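家事ロボットはどこまで来たか 片付け作業の成功率をめぐって

家庭内作業の自動化について、「あと数年で実用化」という見通しを目にする機会が増えた。筆者は懐疑的である。

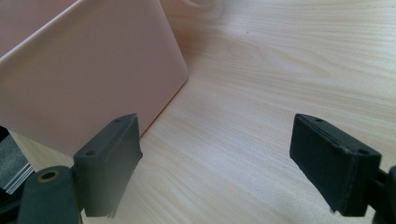 木の天板の上のピンク色の箱と、手持ち式グリッパーの二本の指。

机上の片付けを例にとる。箱をつかみ、持ち上げ、所定の位置に置く。人間なら意識もしない動作だが、機械にとっては把持位置の決定、接近角度の選択、接触の検出、把持力の調整という別々の問題の連鎖になる。樹脂の箱は表面が滑らかで角が丸い。平行な面を正しく挟めば保持できるが、角に指がかかると回転して逃げる。半透明の容器になると輪郭の推定そのものが不安定になり、明るい天板の上ではさらに条件が悪い。

近年の主流は、人が手持ちのグリッパーで作業を行い、その記録から動作を学習させる方式である。ロボット本体を遠隔操作するより収集が速く、場所も選ばない。Nalovが公開した片付け課題では、2,000回の実演を学習に用いている。筆者の手元の試験では、同じ方式で615回分の実演を集め、5種類の物体を対象とした。配置を学習時に近づければ、連続20回の試行を失敗なしで終えることもある。ところが天板を替え、照明の向きを変えると、同じ物体で把持に失敗しはじめる。この落差が小さくならない限り、家庭で使えるとは言いにくい。

成功率の扱いにも問題がある。一動作の成功率が95%でも、独立と仮定して20動作を続ければ、全体の成功率は36%程度に落ちる。食卓の片付けは20動作では済まない。デモ映像の多くは一動作か、せいぜい数動作で終わる。比較すべきは一連の作業を人の介入なしに終えた割合と、介入一回あたりの所要時間であろう。Katiyarの評価表は介入回数を載せている点で参考になるが、復帰に要した時間の欄がない。

工場の現場では事情が違う。部品の種類が限られ、治具で姿勢を揃え、照明も固定できる。Bomenの箱詰め工程のように、環境の側を機械に合わせられるなら、現在の技術でも採算の取れる工程はある。家庭ではこの手が使いにくい。机の上に何がどう置かれるかは住人次第で、昨日なかった物が今日はある。

ハードウェアの損耗も軽視されている。指先の表面は使えば荒れ、摩擦係数が変わる。学習時と異なる指先で同じ把持力を出せば、結果も変わる。交換周期と交換後の再調整の手間は、運用費に直接効いてくる。Zuronの導入費試算には指先の交換費が含まれていない。

筆者の見るところ、当面の実用範囲は対象物と置き場所を限定した単機能の作業にとどまる。汎用の片付けについては、未知の机で一連の作業を完了した率を、失敗例とともに示した報告を待ちたい。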